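Search this site
Enter keywords

The Sunken Bed

11th June
By Delia Palma

Dumisani Zulu had 2 weeks left to finish the show garden and still no water in it.

The plan called for a sunken bed with a rill down the middle, planted with sedges and white iris. The sedges had come from Ziststead, 864 of them in trays, and were lined up along the fence in the shade. The irises were late.

"They'll come," said Anneliese. She had drawn the garden for her brother, who had lost most of his sight, and she wanted it to be heard before it was seen.

Dumisani dug out the outlet again. He found a plug of clay in the pipe, as long as his hand, and threw it on the heap. Water came through brown and then stopped.

He drove home after dark and rang the nursery from the bedroom.

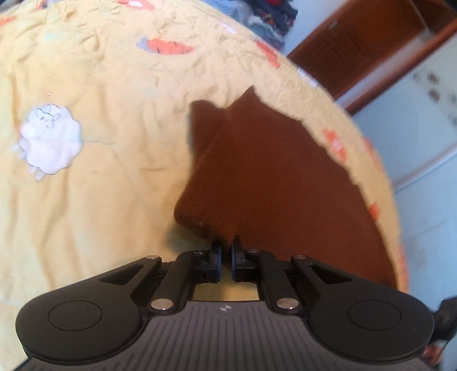
The irises were on a truck somewhere past the border, the man at Lekota told him, and the driver wasn't answering. Dumisani said he would ring back at six. Something dark reddish-brown lay folded on the pale yellow sheet, the colour of the clay he'd pulled from the pipe, and he moved it over and sat down.

At six the driver answered. He was four hours away. Dumisani put his boots on and went to see about the pump.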